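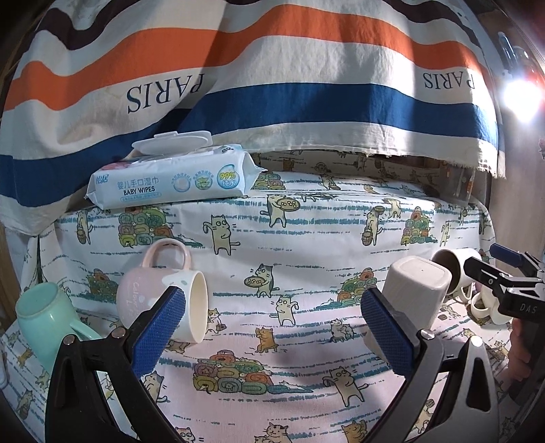
Bushra Magsi
Reply #1

I'd slow right down before you record any more. If the grasp is rushed in your demos the policy learns the rush and nothing else. What speed are you closing at, and are you doing mugs with both hands or just the one?

Samah F
Reply #2

Both hands, one gripper in each. The task is standing up mugs that have been tipped over. I've got 300 demos so far and I was hoping to get to 2000 by the end of April, which I now think was a bit daft of me. Speed is whatever my hands feel like, I'm afraid! I start out careful and by the end of an evening I'm slinging them about like I'm washing up before the last bus.

The thing I can't get right is the cup with the square bottom. The round mugs you can sort of roll up onto their base and they forgive you. The square one catches on a corner and then swings round, and I end up doing a little wiggle to sort it out. So do I keep the wiggles or bin them?

sherif_elk
Reply #3

Keep them. The robot is going to catch that corner too, and if it's never seen a recovery it'll just sit there pushing. Half of what makes hand-held demos worth the bother is that people fix their own mistakes without thinking.

Bushra Magsi
Reply #4

Disagree, sorry. A few recoveries, fine. But if every square cup demo has a wiggle in it then the wiggle IS the task as far as the model's concerned. I had this at Warraich with drawer handles. We ended up with an arm that tugged, let go and tugged again on a drawer that was already open. Took me ages to work out it had got that from me.

sherif_elk
Reply #5

That's a labelling problem though. Mark the recoveries, weight them down, job done.

Bushra Magsi
Reply #6

And who's sitting there marking them? Samah, at midnight, by the sound of it.

Nuala NM
Reply #7

Can I ask about the cloth? I use a plain grey one and everything worked lovely until I put the same arm on a patterned tablecloth at my sister's in Greltthorpe and it went to pieces. Since then I swap the cloth every session, the busier the better. Cartoon cats are great for this. I'd put other clutter in as well, like you've got with the wipes, and move it about between takes or it'll start using it as a landmark.

Samah F
Reply #8

Ah. The wipes have not moved. They've been in the same spot on top of the box for 8 sessions, oh dear. Right, they're going walkabout tonight.

Nuala NM, is it worth changing the light too? I've got one bright lamp and that's it.

Nuala NM
Reply #9

Yes, loads! Move it, turn it off, open the curtains. White cups under a strong light were my worst ones, the rim just vanishes.

houda_aa
Reply #10

Am I the only one who'd do this by remote control instead? I've got a Sona leader arm on the desk and I drive the follower with it. It's slower and my shoulder hates me, but anything I can record I know the arm can reach. With grippers in your hands you can bend your wrist in ways no robot will manage.

sherif_elk
Reply #11

I've tried both and I'd never go back to driving one. You lose all the feel. With a mug you want to know when the handle touches down.

houda_aa
Reply #12

You want to know, the arm doesn't! It's only got the camera to go on.

Samah F
Reply #13

OK that one stung a bit. I'll do 2 batches of the square cup, one with the wiggles left in and one clean, same number in each, and train on them separately. Does anybody have a sensible way to hold it so I'm not going in by the corner every time? I've been coming in low near the base.

Bushra Magsi
Reply #14

Come in flat across two opposite sides and lift a touch before you turn it. And take breaks, please. Tired demos are rubbish demos.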